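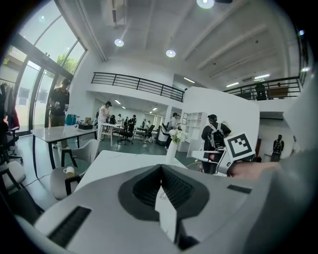

## Hand-held gripper comparison: frequently asked questions

Last updated 31st March

The following answers are provided for staff and visiting researchers taking part in the hand-held gripper comparison at the Trisano laboratory. Enquiries not covered on this page should be directed to the trial coordinator, Si-eun Wang.

### Which devices are being compared?

Two hand-held grippers are under comparison, the Ahn and the Dollow. Both are carried by an operator and record through a camera fixed to the body. The Ahn has the wider jaw. The Dollow is lighter and has a stiffer trigger. Neither device is motorised.

### What is the fiducial card used for?

The square card with the black-and-white marker pattern is held up to the gripper's camera at the start of a recording. The software estimates the position of the card relative to the camera and compares this with the stored calibration. Operators should tilt the card slowly and keep the entire pattern within view. Fingers must remain behind the card or on its blank margin. A card with creases, glare or worn corners should be returned to the equipment desk.

### May the card be held in the free hand?

Yes. A fixed stand is available, but the free hand is acceptable for the routine check. The stand is required for a full recalibration.

### How often is a full recalibration required?

A full recalibration is required after every 58 recordings, and whenever a finger piece has been changed or a device has been dropped. Please note the reason in the calibration log – the entry "routine" is not sufficient after a drop.

### Do people moving in the background affect the results?

In most cases they do not. Tracking relies on fixed features such as window frames, railings, shelving and ceiling lights, and a small number of people walking through an open floor will seldom disturb it. Difficulties arise when a person stands close to the camera and fills much of the view. Recordings in which tracking is lost are flagged by the software and should be repeated.

### Is a large open room preferable to a test booth?

The two settings serve different purposes. Booth recordings are more repeatable and are used to compare jaw accuracy. Open-room recordings show how each camera copes with glass, daylight and long sightlines. Results from the two settings are reported separately and must not be averaged.

### Which controller software is used?

All recordings are made with Amusance, release 11. Earlier releases store the jaw width in a different unit and should be removed from any laptop brought to the laboratory.

### Can the finger pieces be exchanged between devices?

No. The mounts differ, and forcing a finger piece onto the wrong body will damage the ribbing at the opening. Spare finger pieces are kept in labelled drawers at the equipment desk.

### Who may take part?

Participation is open to any adult who has completed the safety induction. Left-handed operators are particularly welcome, as the trigger on the Dollow has so far been assessed mainly by right-handed staff.

### When will the findings be available?

An internal report is expected in December. Participants who wish to receive a copy should indicate this on the consent form.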